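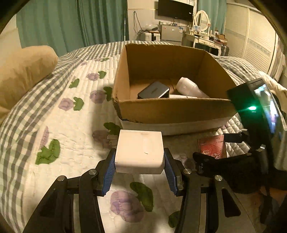

Unpacking over a bed, big box left open.

Section 7: Setting up the Enidetti home weather station

Last edited May 19, 2024

Okay, you've read the bits about what the station can and can't do, and now we get to put the thing together. I've set up three of these (mine, my mother's and the one at the Gekdale allotments), and I made a different mistake each time, so most of the notes below come from me doing it wrong first.

Set aside an afternoon. The indoor part is quick. The outdoor part takes as long as it takes you to find your ladder.

What you need before you start

A medium cross-head screwdriver
AA batteries for the outdoor sensor (use lithium if your winters are cold)
A small level, or a phone with a level app
A compass, or that same phone
Two hose clamps if you're going on a pole
Your elevation above sea level, written on a bit of paper

Unpacking

1. Open the box on something soft. The rain funnel has a thin rim and it chips on tile — ask my kitchen floor.

2. Take out the console, the sensor body, the funnel, the wind vane and the bag of small parts. Check them against the printed sheet before you do anything else.

3. Find the tiny hex wrench. It's taped inside the lid of the parts bag and it's very easy to throw away. If you do lose it, any wrench that fits the vane screw will do the job.

4. Peel the clear film off the solar panel. It's so clear that I missed it for a whole February and wondered why my battery light kept coming on!

Note: Don't put batteries in yet. The sensor starts looking for the console the moment it gets power, and it likes the console to be awake first.

Pairing the console and the sensor

1. Plug in the console and let it run through its start-up screens. You'll get a beep at the end.

2. Carry the sensor into the same room, but keep it on the other side from the console. Too close is nearly as bad as too far with this model.

3. Put the batteries in. A small red light flashes on the underside.

4. Wait 10 minutes. Really wait. Don't press anything. I know the screen shows dashes and I know it looks broken, but every button press starts the search over again.

5. When the outdoor temperature shows up, hold down SET until the menu opens.

6. Go to Channel and type 775. That's what mine wanted and it's printed in my booklet, but some of the older Enidetti consoles have a different number, so look at the sticker on the back of yours and go with the sticker.

7. Leave the two of them together overnight if you have the patience. You want to see steady readings before you climb up anything.

Caution: Take the batteries out again if you're going to store the sensor for more than a week or two. A leaking battery ruined the contacts on my first one and the maker doesn't sell that part separately.

Setting your elevation

People skip this and then write to me about their air pressure being way off. The console can't know how high up you live. You have to tell it.

1. Open the menu and go to Location, then Elevation.

2. Pick feet or meters. Check this twice, please.

3. Enter your number. Mine is 1534 feet, and I got it off a topographic map and not from my phone, which gave me a new answer every time I walked to the window.

4. Press SET once to save, then wait for the beep. If you don't hear a beep, it didn't save.

5. Compare your sea-level pressure with the nearest airport or official station on a calm day. If you're a hair off, use the Offset line in the same menu to bring it into agreement. If you're miles off, go back to step 2 and look at the units again.

Picking a spot outdoors

I could go on about this all day (and I do, at home, to people who have stopped listening). The short version is that temperature, rain and wind all want different things, and an all-in-one sensor like this can't make every one of them happy. So decide which reading you care about the most and give that one the best deal.

For temperature, go for grass or soil underneath, good air flow, and no walls close by. A south-facing brick wall will cook your numbers well into the evening.

For rain, stay out from under trees and away from roof edges. Keep the funnel dead level.

For wind, higher is better, and that's where it fights with the other two.

I chose rain. My garden has a fence on the windy side and I've made my peace with the wind readings being a bit low.
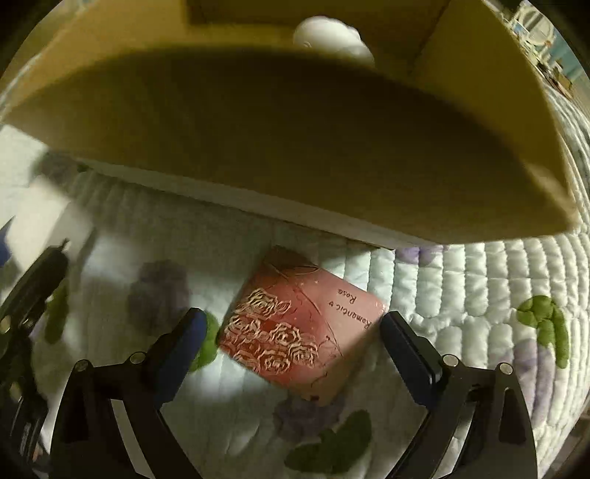

One reader wrote in to argue that I had this backward, and that anyone with a fence should go up on the roof, get decent wind numbers, and buy a cheap plastic rain gauge for the lawn. It's a fair point. If you're happy to walk out in your boots each morning and read a tube, do that. I'd still want a second person holding the ladder, and I'd want you to think about how you'll clean the funnel when it's two floors up.

Mounting on a pole

I use the Skundance bracket because the one in the box is a little thin for my taste. The steps are the same for both.

1. Set the pole first and check it with the level on two sides. If the pole leans, everything on it leans.

2. Slide the bracket on and snug up the hose clamps, but leave them loose enough to turn.

3. Seat the sensor body on the bracket until it clicks.

4. Find the N on the top of the housing. Turn the whole bracket until the N faces north, then tighten both clamps.

5. Push the wind vane onto its shaft and do up the screw with the hex wrench. Firm, but don't lean on it.

6. Drop the funnel in and give it a quarter turn to lock.

7. Put the level across the top of the funnel. Fix it now if it's off.

Caution: Look up before you raise a pole. If there are power lines anywhere near, pick another place. And leave it for another day if there's thunder in the forecast.

Note: If you have the Lappalainen mast instead, the clamps go on from below and the bracket has to be on before the cap. I found this out in the wrong order.

Checking the rain gauge

1. Pour a small cup of water into the funnel, very slowly. A thin trickle is what you want.

2. Listen for the little bucket tipping inside. It makes a soft tick.

3. Go in and see whether the console shows rain. Give it a couple of minutes.

4. Clear the test amount from the day's total, under Rain, then Reset Today. Do not choose Reset All, which wipes the yearly total too, with no warning and no way back.

If you hear ticks but get no rain on the screen, the sensor is probably out of range. Move the console toward a window and try again before you take anything down. If you don't hear ticks at all, lift the funnel off and look for the foam shipping block under the bucket. It pulls straight out.

Wi-Fi and uploading your readings are in Section 8.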